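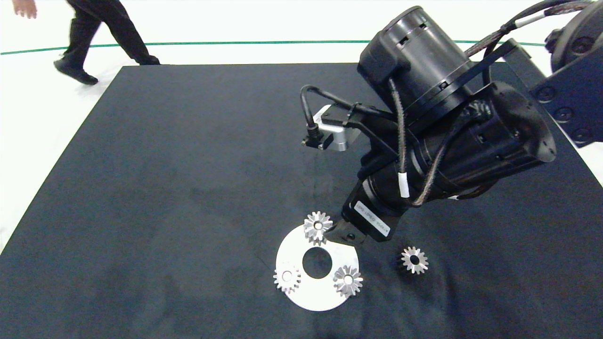

The letter from Nodard said my mother's house was sinking, and that for a small monthly fee it could be made to stop.

I read it standing up in her kitchen on a Thursday, with my coat still on. She read it over my shoulder, though she had already read it enough times to wear the fold soft.

"Twelve years you've lived here," I said. "Has it ever sunk before?"

"How would I know? I'd be sinking with it."

The man from Nodard came at four. He had a clean van and a folder, and he called the house "the property" and my mother "the homeowner," even when he was talking to her. He set a little box on the hall floor, waited for it to beep, and wrote down 46.

"Forty-six what?" I asked.

"It's a score."

"Out of what?"

He said it wasn't that kind of score. My mother gave him coffee. She has always given coffee to people who bring bad news, and I believe that is why so many of them come. When my father was alive it was the Drivier people, who sold him a machine to soften the water. The water in Ballbridge was soft already. You could hardly rinse the soap off your hands.

"What did the Nishimura place get?" my mother asked. She meant the blue house next door, which had been called that since before anyone on the street was born.

"I can't discuss other properties."

"But was it lower?"

He looked into his cup. "It was a little lower," he said.

I saw her sit up straighter. It was the first time all day she had looked pleased, and I knew then what it was going to cost us.

I asked him to do the hall again. He didn't want to, but he did it, and the box took longer to beep this time. It said 262. He turned it over and looked at the bottom, where there was a sticker and nothing else.

"That can happen," he said.

"So the house came up?"

"It's more of a range."

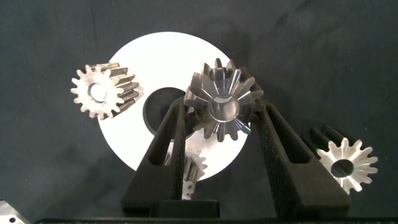

A white disk and a metal gear against dark cloth.

My mother signed anyway. I had gone out to the porch to call my brother, who didn't pick up, and when I came back in she was writing her name with the good pen. She pressed hard enough to go through to the table.

"You saw the box," I said.

"I saw it."

"It doesn't know anything, Mom."

"He drove all this way," she said.

He had driven from the other side of the river. You could see his office from the bathroom if you stood on the tub.

After the van left I took a marble out of the button jar and put it down in the hall where the box had been. I wanted it to sit still. I wanted to call her over and point. It sat for a moment, and then it went - slowly, the way a cat leaves a room - along the boards toward the back door, and stopped against the mat.

I picked it up and tried again from the other side. My mother came and stood in the doorway with the cups.

"Well?" she said.

"Floors do that," I told her.

She nodded and went to run the water. I tried it 2 more times before supper, and then I put the marble in my coat.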